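Storage Life and Seeker Checks: Talking Through Missile Maintenance at Harkell

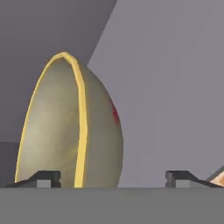
Costel Vukadinović

Italo Colombo has spent most of his working life on the part of an air-to-air missile's service record that rarely gets into print. He is head of surveillance and life extension at Harkell, which inspects and recertifies short and medium range guided missiles held in depot storage. The company's work begins after delivery and ends either with a return to stock or with a certificate for disposal.

We met at the Andora site, where the inspection hall, the X-ray building and the conditioning chambers stand on separate plots with earth banks between them. The interview was about the current recertification program, which covers one production block of 561 rounds. Of these, 531 have been through the full inspection cycle. The rest are held back under a separate instruction, of which more below.

I asked first what is meant by the life of a missile, as the word is used loosely.

"There are at least three numbers and people mix them up," Colombo said. "There is storage life, in the sealed container, under controlled conditions. There is the time out of the container, on a trolley or in a ready-use store. And there is carriage life, which is hours hanging on the aircraft. They run down separately. A round can be young by the calendar and finished by carriage hours. We get those every year."

Carriage hours, he explained, are the expensive ones. A missile on a wing station is shaken across a wide band of frequencies, cooled at altitude, warmed on descent, and given a sharp load at landing. The records for this depend on the squadron's paperwork. Where the log is incomplete, Harkell applies the highest rate of use found in the same unit for the same period.

"The customer dislikes that rule," he said. "They say it takes hours off rounds that never flew them. Perhaps it does. If they want the hours back they can send me the sheets."

The block now going through the hall had an original storage life of 16 years. The aim is to extend this, in one step, for rounds that pass. I asked what limits the figure in the first place.

"On this type it is the motor, then the seals, then the thermal battery. The electronics come after that. People expect the electronics to come first."

The solid motor is a case-bonded grain. With age the propellant hardens, and the bond between grain and liner loses strength. A crack or a separated area gives extra burning surface, and the pressure in the chamber rises above what the case was designed for. Each motor is X-rayed at several angles, with the round turned on rollers between exposures. Film was used until a few years ago. The hall now uses digital panels, and Colombo is not wholly pleased with them.

"The panels are quick. You have the picture before the operator is back in the chair. But the old readers were trained on film, and their limits for an acceptable void were written for film. When we changed over, the reject rate went up. The motors had not changed in that month. We were seeing smaller things. It took a long time to write new limits, and in the meantime we had good motors sitting in quarantine."

Were any of them later released?

"Most. I won't give the number."

Non-destructive work covers every round. Destructive work covers a sample. For this block, 49 rounds were drawn for teardown, chosen by container number and balanced across storage sites. Their motors were divided between static firing and dissection. In dissection the grain is cut under remote control, and small bars of propellant are pulled in a tensile machine at low, normal and high temperature. The results are plotted against the values recorded at manufacture.

"You want a slope," Colombo said. "A single value today tells you the motor is fine today. The customer is paying for a statement about the end of the extension. So you need old data, taken the same way, and this is where most programs get into trouble. The maker changed the shape of the test bar partway through production. It is in a footnote. If you miss it, you get a very healthy slope that means nothing."

Static firings are made with the motor conditioned at the upper or lower temperature limit. Thrust and chamber pressure are recorded against time, and the curve has to sit inside a band. Colombo would not show me the curves. He did say that the cold firings were closer to the edge of the band than the hot ones, and that this was expected for the propellant in question, as a hard grain is more likely to crack when it is cold and put under sudden pressure.

We moved on to the seals. The missile's sections are joined with O-rings, and the container has a flat gasket under the lid. The two are treated as one problem. If the container gasket fails, the desiccant is used up, the humidity rises, and the section seals are then the only barrier. Each container has a humidity indicator that can be read through a window in the end wall.

"The indicator is the cheapest part of the whole system and I would keep it over many of the others," he said. "But it has to be read. At one depot we found indicators which had been pink for a long time, with a tick in the log every quarter. Somebody was ticking the visit and not the color."

That depot is the origin of the separate instruction. The rounds from it have been taken out of the main program. Their containers were opened in a dry room, the outer surfaces swabbed, and the connectors examined under magnification. Some showed early corrosion on the umbilical pins. Harkell will not offer the same extension on these, and a proposal for a shorter one is due in November.

The umbilical itself has caused argument. It carries power, cooling gas control and target data from the aircraft to the missile before launch, and it is mated and parted far more often in peacetime than its designers allowed for. The replacement connectors are made by Flarnetti, whose contact plating is thicker than on the first supply. I asked whether the new part had been qualified on the old harness.

"By similarity, at first. I objected to that. Similarity is a reasonable argument when the thing is similar, and here the insertion force was different. So it was tested. It passed, with a change to the tool that the armorers use. We should have had the tool before the part. They arrived the other way round, and for one season the crews were seating them by hand."

Seeker testing takes up the largest share of the hall's time. The block is infrared guided, and the seeker is run on a bench against a heated source behind a set of apertures. The bench measures sensitivity, tracking rate and the steadiness of the boresight. Cooling is by high-pressure gas, and the time taken to reach working temperature is logged to a tenth of a second. A slow cool-down usually means contamination in the gas line or a partly blocked nozzle, and both can be put right at Andora. A loss of vacuum around the detector cannot, and those units go back to the maker.

"The dome gets more attention than it deserves," Colombo said. "Visitors always look at the dome. It can be scratched, it can be pitted by sand or rain, and we measure that. We polish or we replace. It is a clear procedure. The detector vacuum is much harder, as it leaks so slowly that you can test in spring and pass, and the same unit will fail the next spring. There we are working with trends again."

The bench software was written by Palumbo and has been revised several times. One revision altered how the tracking rate was averaged. Harkell noticed when two benches, side by side, gave different answers for the same reference seeker. Testing stopped for nine days. Both benches now run the same revision, and the reference seeker is measured at the start and end of every shift, with the readings kept on paper as well as on the server.

I asked about the thermal batteries, which cannot be tested without being used up. They stay inert until a small charge melts the electrolyte, and then supply power for the length of the flight. Only the sample rounds can give any data.

"You fire them on a bench at the two temperature limits and in the middle. You record the rise time and the voltage under load. Then you rely on lot control. If the lots are mixed within a production run, your sample is much weaker than it looks. On this block the lot records are good. On the one before it they were poor, and we replaced every battery. It was cheaper than the argument."

Warheads and fuzes are handled on another plot by another team, and Colombo answered only in general terms. The safe and arm unit is checked electrically and by X-ray. The warhead is inspected for exudation and for movement of the filling. Explosive samples are tested for stability with heat and vacuum, by methods that have hardly changed in decades. He sees no reason for them to change.

Not every customer pays for the full cycle. Some ask for a reduced one, with X-ray and seeker test only, and an extension of two or three years on the strength of another operator's teardown results. Harkell will do it where the storage history is alike.

"Climate is the first question. A dry, cold store and a warm one near the sea do not age a motor in the same way. If you bring me data loggers from inside the containers, I can do the sums. If you bring me the average temperature of the nearest town, I can't."

Loggers are now fitted to one container in each stack, at the top, where it is warmest. They record temperature, humidity and shock. The shock channel has been useful in ways that were not planned. It showed that the worst handling loads came from one loading ramp, where the trolley wheels dropped over a steel lip, and that carriage by road was mild in comparison. The lip has been ground down.

On staffing, he was brief. X-ray readers take two years to train, and several of the present ones are close to retirement. Software that marks suspect areas on the panel image is under trial. It finds voids well and finds bond separation poorly, and all of its marks are checked by a reader. He does not expect that to change during the current program.

My last question was about the rejects. Rounds that fail on a repairable item are repaired and tested again from the start of the cycle. Those with a failed motor are stripped for usable sections, and the motor is burned on the stand. Guidance sections from stripped rounds go into a pool of spares or are fitted to captive training missiles, which carry no motor or warhead.

"The training rounds have the hardest life of all," Colombo said. "They fly every day. If you want to know what will break on the live ones, go and look at the repair cards for the blue ones. We read them every month."

The report on the 531 inspected rounds goes to the customer ahead of the November proposal. Colombo had the draft seal life tables on his desk and was still correcting the units in them when I left.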